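Lundi 14 mai. Je tape ça vite fait entre deux réunions, désolé pour les fautes.

Donc. Les mots de passe chez Larnov. Épisode 2.

Rappel pour ceux qui n'ont pas suivi : on est une petite boîte, on a un annuaire qui date, et Ginette Courtois (notre DSI, patience d'ange) m'a demandé en septembre de faire le ménage dans les comptes. Je pensais en avoir pour une semaine. Ha.

Résultat de l'extraction : 3,891 comptes. On est presque 200 salariés. Voilà voilà.

Dans le tas, des stagiaires partis depuis des lustres, des comptes de service dont le créateur est à la retraite, des « test », « test_bis », « test_NE_PAS_SUPPRIMER ». Et 2 comptes administrateur du domaine sans double authentification. Deux. J'ai relu la ligne plusieurs fois. L'un sert à une sauvegarde, l'autre à rien du tout depuis la fusion avec Mertens. Il est désactivé depuis vendredi, personne n'a appelé.

Côté méthode, rien de glorieux. On coupe, on attend, on supprime. Gilmar Coutinho voulait tout effacer d'un coup, moi non, souvenir cuisant de Clestlow où on avait flingué la paie un vendredi soir. Donc on désactive par lots, petit mot dans le ticket, et on garde la liste imprimée (oui, imprimée) dans l'armoire.

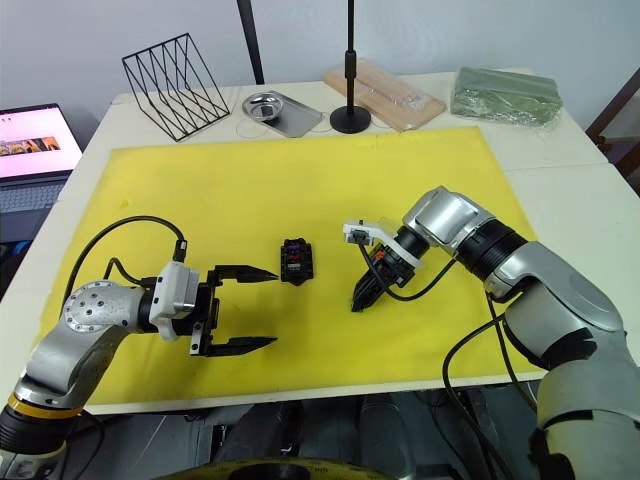
*Deux bras face à face sur le tapis jaune, petit objet noir debout entre les deux.*

Ensuite, le vrai morceau : le second facteur. Trois options sur la table. Le SMS, j'en veux pas, trop facile à détourner. L'appli sur le téléphone perso, la moitié des gens râle et je les comprends. Reste la clé physique. Ça coûte, ça se perd, mais face à une fausse page de connexion ça tient, et c'est quand même par là qu'on se fait avoir à chaque fois. J'ai plaidé pour les clés, au moins pour l'informatique, la compta et la direction. Réponse de Ginette : « chiffre-moi ça. » Bon. Je chiffre.

Iñaki Valcárcel, qui a fait la même bascule à Clirnurbridge, me conseille de donner deux clés par personne dès le départ - une sur soi, une dans un tiroir fermé. Ça double la facture, mais lui avait commencé avec une seule et le support a passé l'été à refaire des accès provisoires. Des accès provisoires qui sont restés, évidement.

Autre truc, et là je m'énerve un peu : l'obligation de changer de mot de passe tous les trimestres. On l'a encore. Tout le monde met la saison et l'année avec un point d'exclamation, moi le premier à une époque. Je veux la virer, passer à des phrases longues et changer seulement en cas de fuite. L'auditeur fait la moue. On en reparle jeudi, j'ai préparé trois pages, il en lira une.

Ah et les comptes partagés de l'atelier... pas le courage ce soir. Ce sera pour le prochain billet, avec le tableau des droits si j'arrive à le rendre lisible.

Si quelqu'un a un script propre pour lister les comptes de service encore utilisé, je prends. Le mien plante dès qu'il y a un accent dans le nom.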